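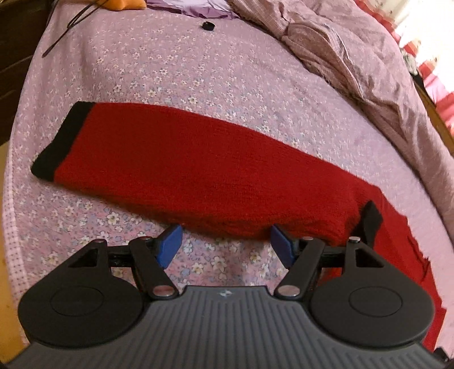 September 3, 2018

Equipment list for the garment folding work, second pass. Vimala wants numbers by the end of this week so it goes in rough.

Grippers. We have the two-finger hand-held ones and want more of them. Quote from Flisitz is 300 each if we take the set, 200 more for the carrying case, which I'd skip. Fladen cheaper on paper but lead time runs to January and they won't ship spare pads seperately. Leaning Flisitz. Ask if the blue pads come in a softer grade.

Pads are the real consumable. Knits wear on them differently from sheets and shirts, no idea yet how fast. Put down 51 pairs, Joseph says double it. Left at 51, can reorder.

Garments: budget line of 100 for secondhand clothes. Want thick knits with contrast bands and trim (red with black is good, the seam gives you something to aim at), plus thin stuff that slides. Also plain bedding. Floral sheets stay in, customers' beds aren't going to be plain gray either. Need at least one cover with a check weave.

Lighting. Bright window side washes out the print on the sheet, pattern nearly gone over there. Price a blackout curtain before anyone buys lamps!! V. Menon thinks lamps anyway. To discuss.

Arm: not this round. Hullura demo unit is nice but no bench for it, and the floor space question is still open with facilities. Keep collecting by hand, revisit in January.

Still to do
- written quote from Flisitz, with shipping
- does the service plan cover the finger links or only the body? (email sent, no anwser)
- screws + spare pins, put under workshop account
- move storage bins off my budget, they were never mine

Total goes to Vimala once shipping is in.

Recent entries
Pad wear, first notes
Hullura demo, questions for the rep
Bedding inventory
Storage bins, who pays
Charger shelf relabeled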